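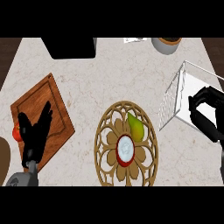
**Can a robot put the fruit away yet?**
Project report, Kotus group, autumn term
Mared Sayce, Farzana Kazmi and Sunee Ruangrit
Supervisor: Eirlys Rowlands

## 1. What we wanted to know

All three of us share kitchens in the Kastthorpe halls, and the question came from there. Everyone has seen clips of robots folding towels or pouring drinks, and everyone has then gone back to wiping their own worktop. We wanted to find out how far a two-armed machine can get with one dull, ordinary chore: clearing up a kitchen counter after somebody has been preparing food.

We chose fruit because it is awkward. A tomato rolls and a pear has a fat end and a thin end, so where you take hold of it matters a lot. A cut fruit can't be squeezed at all without making a mess. Any six-year-old handles these without thinking, and we suspected a robot would not.

## 2. Set-up

Everything was done in simulation. We did look into using the real arms in the Kemeys building, but they are booked solid until after our deadline, and in a simulator you can drop a tomato as often as you like (we did!).

The kitchen has a marble counter with a chopping board on it, a round openwork stand with fruit on top, and a clear container. The two arms have black fingered hands and work from the same side of the counter. Our control program, which we called Marnau after a lot of arguing, gets a short written instruction and has to decide which hand does what.

We set three chores:

- **Board to container.** Lift the tomato off the board and put it in the container.
- **Stand to container.** The same with the pear, leaving the cut fruit beside it alone.
- **Hold and fill.** Steady the container with the right hand while the left hand brings something over.

Each attempt was stopped after 60 seconds. Across all three chores we ran 1159 attempts, mostly overnight, with the positions of things shuffled a little every time.

## 3. What happened

The tomato went far better than we expected. When the hand came down from directly above, the fingers closed evenly and the lift was nearly always clean. When it came in at a slant, it tended to nudge the tomato towards the edge of the board, and then it was a chase. Marnau has no idea of giving up on a chase, so those attempts ran right up to the time limit.

The pear was harder. If the fingers closed on the narrow end, it swung round and slipped out. Farzana added a rule telling the hand to aim for the widest part, and the difference was obvious on the very first night. We were all messaging each other about a pear at breakfast.

Hold and fill was our favourite, and also our worst. Two hands working together look so natural when it goes well – one steady, one busy – but the timing is tricky. Often the right hand let go a moment too soon. The other trouble was the container itself. Clear walls are difficult for the vision part of the program, and it regularly misjudged where the rim was and bumped the fruit into the side.

## 4. Could it do this in a real kitchen?

Not without someone watching. Our fruit doesn't bruise and our counter never gets sticky, so the real thing would be harder in ways we haven't tested. It is also slow. Sunee timed herself doing the first chore at home and took 3 seconds, including a look at her phone.

Still, we came out of this more hopeful than we went in. The mistakes were ones we could understand, and several of them could be fixed in an afternoon. Picking up a single solid object from a flat surface seems close to ready. Anything see-through, or anything needing both hands at once, needs more work.

## 5. If we had another term

We'd like to give the hands some sense of touch, so that Marnau knows when something is slipping. We'd also try a container with solid walls, to see how much of the trouble in hold and fill comes from vision and how much from timing. Mared wants to try washing-up. The rest of us are less sure.

Thanks to Lleucu Rowlands for letting us leave 5 machines running in the lab every Monday night.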